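Our city's battery and small electronics drop-off numbers are in, so a few posts on what changed this year and what to do with your stuff.

The Flillberg depot took in 1118 pounds of household batteries between December and the end of March. That's the most for any winter since the program started.

A lot of that came from the new bins. There are 7 now, up from 5. The two added ones are at the Clalomar branch library and inside the Utel Street fire station.

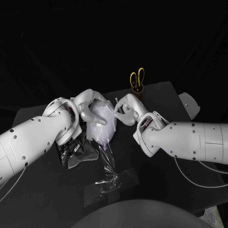

Please tape the ends of lithium and 9-volt batteries before you drop them in. Clear tape is fine. Regular AA and AAA alkaline can go in loose.

Swollen batteries do not go in the bins. Take them to the counter at Flillberg and hand them to staff. Same goes for anything from an e-bike or scooter.

Old chargers, cables and earbuds are accepted at the depot only - the library bins are too small and they jam.

Someone asked about printers. Yes, but limit of two per household per visit, and take the ink out first. Ink goes in the gray tub by the door.

The hauler is now Dehghan Recovery. They pick up when a site reaches 500 pounds, so a full bin doesn't always get emptied the same day. If yours is full, please don't leave bags on the floor next to it.

TVs are still not free. The fee is on the city website under Solid Waste, and you pay at the gate by card or check. No cash.

Updated bin list was posted 25 April 2019. The old flyer with the Parks office on it is wrong, that bin moved last fall.

Will add depot summer hours to this thread when I have them.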